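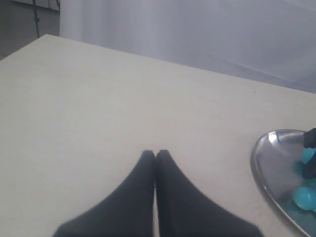
Attached by asker: tabletop, off-white, matte finish.

Search questions Go

Faint smudges on matte off-white tabletop, what removes them without polishing the surface?
Asked in June by Guðlaug Steinarsdóttir

The top is a matte cream Gitis, bought secondhand, so I have no care sheet. It has faint smudges that show mostly under low side light. Dish soap and warm water lighten them, then they come back when the surface dries. I tried a melamine sponge on the underside and it left a shiny patch 2 inches wide, so I stopped. I do not know if the top is lacquered or a pressed surface. Is there a cleaner that will lift this without changing the sheen?

2 answers

Miloslav Dvořáček, 147 points

Smudges that vanish wet and return dry are usually residue, either skin oil or the soap itself. Water fills the texture and hides the film for a while. Work in this order.

Rinse first with plain water and a white microfiber cloth, wrung out hard. Change the water once it clouds. If you have been using dish soap for months, this may be all it needs.

Next, test 70 percent isopropyl alcohol on the underside. Put a little on a cotton swab and hold it in place for ten seconds. If the swab picks up color or the spot turns tacky, the finish is lacquer or shellac and you should stay with water. If nothing happens, wipe a small area of the top and dry it at once with a second cloth.

Do not use anything with wax, silicone or oil in it. Those fill the low spots and give you uneven gloss, worse than what you have now. No baking soda either. It is mild, but it is still an abrasive, and matte finishes burnish easily.

The shiny patch from the sponge is permanent on most pressed surfaces. On lacquer it can be rubbed back with a very fine gray pad, but leave it alone on the underside.

Aguiar, 2 points

I have the Wundach table and use Fimau spray on it, no problems. Mine is gloss though.

Comment by Guðlaug Steinarsdóttir, 17:34
Swab test was clean. Plain water took two rinses before it stopped clouding. Will do the alcohol on one corner and leave it overnight before the rest.

Contact | Copyright Household Surfaces Help | Back to top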